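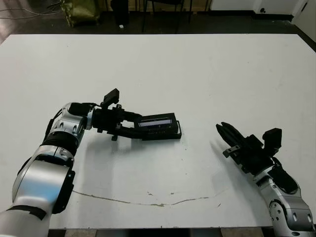
Head view, left gripper on the black object, right hand coming in.

9/12/18 — handover trials, bench 2

Second day with the new grasp scoring. The old method ranked grasps by finger contact area alone, and it kept choosing grasps that left the other hand no room. The new score adds a clearance term for the second hand. Weight on that term is set to 0.35 for now, picked from the sweep on the Bolness recordings. Everything else in the planner is the same as the Joubert branch, no retraining.

Ran 157 trials total over both days. A trial counts as good if the right hand closes on the object and the left lets go without a drop or a re-grasp. Old score: 83 good. New score on the same start poses: 118 good. Most of the gain comes from starts where the long side of the object is turned well away from the arm base. For starts that are already square to the arm the two scores pick nearly the same grasp, so no change there, as expected.

What still fails:

Left gripper takes the object too near the middle. The clearance term should punish this but the estimated length comes out short when the top face is shiny. Depth drops out on the reflective part and the fit shrinks to what is left. I tried filling the hole from the outline in the color image. Helped on some starts, made others worse. Left it off for the numbers above.

Right hand arrives before the left arm has settled. Added a wait of 3 seconds. Ugly, but the misses from this went away. Should be replaced with a check on joint velocity.

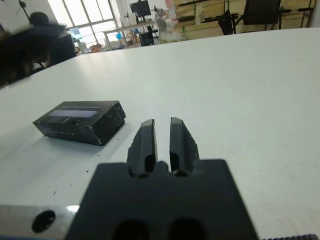
Left of the fingers: black box with window, set at an angle. Wrist view, gripper partly open.

Wrist camera notes. The yaw estimate from the wrist is better than the one from the head for this kind of box, mainly due to the long edge being sharp against the white table. The window in the top face gets segmented as its own object about one run in ten — need to merge any region that is fully enclosed by another. Background is busy past the table edge and the detector picks up things over there. Cropped to the table plane, which fixed it. The crop has to be redone if the table gets moved, so please don't move it.

Wirance calibration file is out of date for the wrist camera. I used the one from the Delldale setup and corrected the offset by hand. Good enough for yaw, I would not trust it for height.

To do:
- velocity check in place of the wait
- merge enclosed regions
- rerun the failed starts with outline fill on and log the fitted length each time
- redo wrist calibration properly before the October runs

Logs are in the handover folder, both days. The first few files on day one have the wrong score label in the header, go by the config file next to them.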